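Clonari Releases Build Files for Hand-Held Gripper Tool

ZISTHOLM, 16 May 2025 – Clonari, a shared workshop for home and independent builders, today released the build files for Zillia, a two-finger hand-held gripper tool with an onboard camera. The package contains the housing models, the finger molds, a wiring diagram and a parts list of 104 items.

Zillia was designed by workshop members Ximeng Gu and Zixuan Zheng. The fingers are padded and open to 80 mm. The housing prints in five pieces and needs no tools beyond a hex key set and a soldering iron. Total print time on a standard desktop machine is 16 hours.

"The first housing cracked at the screw posts," said Gu. "We thickened the walls and moved the cable exit. Both changes are in the released files."

Recordings made with the tool can be replayed on Dong, the workshop's bench-top arm, which accepts the same fingers without an adapter. Mounting drawings for other arms will follow in June.

The files are free for personal and classroom use. Builders without a printer may book machine time at the Zistholm workshop through the front desk.

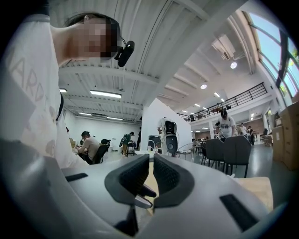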